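Where Does Purple Come From?

My nephew Uriel asked me this one on a Tuesday at breakfast, with grape jelly all over his chin. I said "from the paint store" and he gave me a look. So I went off and read a lot, and now I can give you a much better answer than the one he got!

Let's start with a rainbow. You probably know the order: red, orange, yellow, green, blue, and then violet at the inside edge. Violet is a kind of light all on its own. Purple is a little different. Purple is what you see when red light and blue light land in your eye at the same time. Your brain gets both messages at once and hands you a color for the mix. There is no purple stripe in the rainbow, only violet, though the two look so alike that most of us use whichever word we feel like. (I do it too. I'll probably do it before the end of this page.)

OK, so what about purple things? Shirts, crayons, socks, grapes?

A purple thing is really a picky thing. When plain white daylight hits a purple sock, the dye in the sock soaks up a lot of the green and yellow light. The reds and blues bounce back off, and some of them bounce into your eye. Purple sock! If you take that same sock into a closet and shut the door, it isn't any color you can see, because there's no light for it to bounce. Try it. I stood in my closet with a sock for quite a while.

Now for the part with snails.

A very long time ago, people who lived by the Mediterranean Sea found out that certain sea snails make a slime you can turn into purple dye. The slime doesn't start out purple. It comes out clear or milky, and then in the air and sunlight it changes, going yellowish, then green, then blue, and on to purple. The trouble was that each snail had only a tiny drop. You needed thousands and thousands of snails to color one fancy robe. And the smell! Old writers complained about it all the time. Dye works were often kept at the edge of town, where the wind could carry the stink away from everybody's dinner.

All that work made snail purple cost a fortune, so the people who wore it were mostly kings, queens, emperors, and very rich folks. In ancient Rome there were even rules about who was allowed to wear it.

People without snail money had other tricks. Some used lichens, those crusty patches that grow on rocks and tree bark. Some dyed their cloth blue with one plant and then dyed it again with a red one on top. You can do the same thing with your paints. If your purple comes out looking like mud, check your red. Reds that lean toward orange have some yellow hiding in them, and yellow turns purple brown. A pinkish red works much better. My friend Yupin Chareonsuk teaches art to second graders, and she just puts out magenta and blue and lets them go wild.

Then, in the 1850s, a teenager in London was trying to make a medicine out of stuff that came from coal tar. He didn't get the medicine. He got a dark gunk that left a beautiful purple color when he cleaned up with alcohol. He was only 18! He tried it on silk, it stayed put, and before long a factory was making it. Purple got a lot cheaper, and all kinds of people could wear it.

Plants were making purple long before any of us, of course. Blueberries, red cabbage, eggplant skin, and purple grapes all have a family of colors in them called anthocyanins. Say it like this: an-tho-SIGH-a-nins. These colors can change! Ask a grown-up to help you soak some chopped red cabbage in hot water and pour off the purple juice when it has cooled. Put a little in two glasses. Add lemon juice to one and it goes pink. Stir a pinch of baking soda into the other and it goes blue, or even greenish. Don't drink it. It tastes like sad soup.

And what about lavender, the pale kind of purple? That's the same color family with a lot of white added. If you're painting, start with the white and drop in the purple a dot at a time, or you'll use up your whole tube of white trying to fix it. I speak from experience.

Once you start looking for purple around the house, you find it in funny places, like the end of a turnip, the shadows on snow, or the inside of a mussel shell.
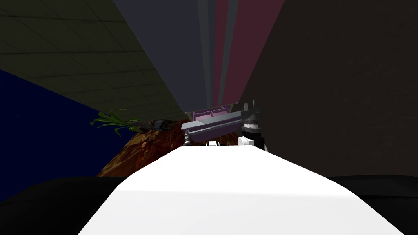 Some of those are pinker than others, and some are so close to blue that Uriel and I argued over them all through lunch. He says the turnip is pink. I say it's purple, and I'm the one who peeled it, so go find a turnip and decide for yourself.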